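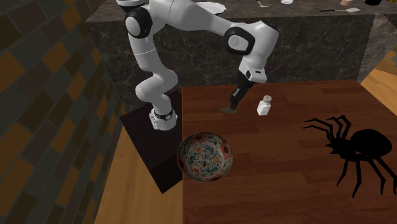
Grarkik would like you to pay $98 a month for a kitchen that doesn't exist. The kitchen is called Vemelska, it runs on an ordinary desktop computer, and it is sold to small robotics shops as a way to find out whether an arm can handle household items before they spend money on a real one.

The pitch is easy to like. You pick a room, put a simulated arm at a table, scatter some objects and tell the arm what to do with them. The library holds 612 objects, and the selection is odd. You get salt shakers and painted bowls, and then you get a black spider as big as anything else on the table. Grarkik calls this "clutter variety." I would have traded the spider for a decent set of mugs.

I used Vemelska for 2 weeks on a trial license. The rooms look good. The wood shines, the marble has veins in it, and a client shown a few minutes of it will probably nod. My trouble started when I asked what all that polish was worth. I ran 156 pick-up attempts on the salt shaker, and the success rate the software gave me was flattering enough that I stopped trusting it. Nudging the friction setting a little changed the score a lot, and the manual doesn't say which value is supposed to match a real tabletop.

Gukeck, the older rival, looks like a video game from a bargain bin. It does let you see and edit the contact numbers, though, and it exports a log you can read. Vemelska hands you a green check mark.

Grarkik says a calibration tool will arrive in December. Until then, I'd use the trial for checking reach and camera angles, and keep the credit card in a drawer.

3 comments

benchrat: Same experience with the friction slider. Support told me to "leave it at default."

tallpines: Unfair on price. Gukeck charges extra for every room.

oddservo: Did you try it with soft objects? Mine went straight through the table.

Shares: 98

Levchenko Monthly | Contact | Reprints by permission only | Back to top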